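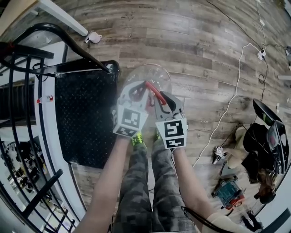
Week 5: Spotting and the music director's first pass

A spotting session is the meeting where the director and the music director watch the locked cut and decide where each cue starts and stops. It comes before any writing. Most of the work is deciding what to leave alone, and students usually find that harder than composing. The director comes at a scene from the story and the music director from the sound, and the cue is what they both have hold of. If only one of them has it, expect a rewrite.

Terms for this week

Cue: one continuous piece of score.
In point and out point: where the cue begins and ends, written as timecode.
Source music: music the characters can hear, such as a radio or a wedding band.
Temp track: borrowed music laid under the edit before the score exists.

Case study: Tristotville

We will use the second reel of Tristotville, directed by Zainab Ownership note: see reader for credits. Ogunleye, with music by Adebayo Nwachukwu. The film has two songs, and both were recorded before the shoot so the actors could move to playback. The background score came much later. Nwachukwu kept the melody of the first song for the ferry scenes but gave it to a solo clarinet, with no rhythm section under it.

Listen for the kitchen argument. The temp track had strings all the way through. The finished film has nothing until the door closes, then a low drone that carries into the street. Ogunleye asked for the strings back at the first playback and dropped the request a week later.

Reading

Saadet Erdem's chapter on song placement, in the course reader. Skip the section on contracts – we cover that in September.

For Saturday's tutorial

Bring a cue sheet for the reel, with in and out points and one line on the purpose of each cue. Mark source music with an S. Adesuwa Igwe is taking the tutorial and will collect sheets at the start.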